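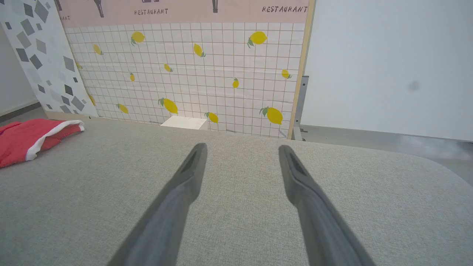
**AT HOME / SMALL ROOMS**

The owner of the lemon wall would like it known that she did not tile anything. "It's printed," she says. "It's a picture of tile. I have never grouted in my life and I don't plan to start."

We are in the back room of her place on Costeleck Street, which she has spent 3 years furnishing and 2 weekends finishing. The lemons came last. She had wanted plain white, which the Barnel outlet had in stock, and went home with fruit.

"I stood in the aisle and thought, who puts lemons on a wall?" she says. "Then I thought, well, who's going to stop me."

In front of the lemons is the gray upholstery, a wide, flat stretch with a linen-like weave and a rounded corner that she credits with saving her shins. She picked the color after living with a cream sofa, a period she describes as "mostly apologizing to guests before they sat down." The gray cost $397 from Virnance, delivery included, stairs not.

Does anyone sit on it?

"In theory." She looks at the red cloth with the white trim, folded at one end in a way that suggests the folding was a suggestion. "I fold that every morning. I've watched videos. There's a woman who does it in one motion, like a card trick. Mine comes out like that."

She has considered a basket for it. She has also considered a shelf, a hook and getting rid of it, but it's the only red thing she ever liked, and the lemons, she feels, need company.

Then there is the small white block up against the lemon panel. I ask what it's for.

"Everyone asks that," she says, and offers me coffee.

The next job is the floor, pale gray already, which her sister thinks is too much gray. The quote from Ekanayake Flooring was $659 for something warmer. She has put it in a drawer until June.

"By then I might want a different wall," she says. "They had one with pears."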